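Brinwood Newsletter
Home | Issues | Kitchen | Storage | Contact

Small counters: keep the board clear
By Torunn Torvik
May 12, 2025

Daily-use items go along the backsplash. The middle of the counter is reserved for cutting.

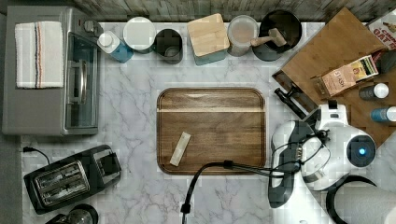
Walnut board at center, canisters along the back.

Bamboo and walnut are washed by hand, dried upright and oiled every five weeks. Wood kept near a faucet should be checked for standing water at the joints. 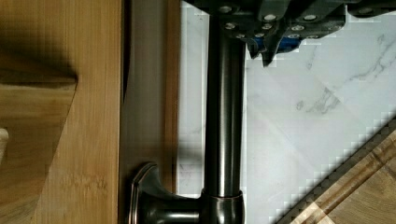
Bronze-finish faucet beside bamboo.

Snacks and tea take up more counter space than their weight suggests. A two-level organizer puts both in one footprint. Chips go in the drawer, as with the white and blue bag here, and the tea boxes stand on top with their printed fronts showing. Spice bottles fit at the side.

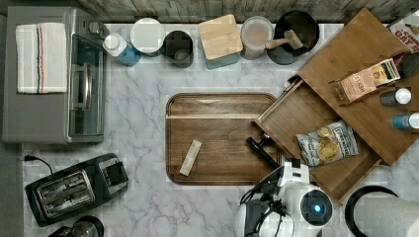
Drawer depth is the dimension to check before buying. Measure the counter with the drawer fully extended.
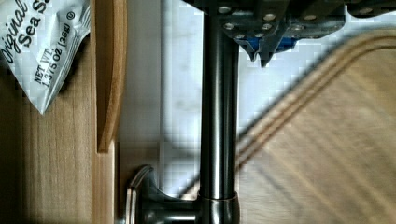
How often should a snack drawer be emptied?
Once a month, with a check of the date on every packet.

Recent items
Mostyn drawer liners compared
Oiling walnut in January
Grelance canisters: lid fit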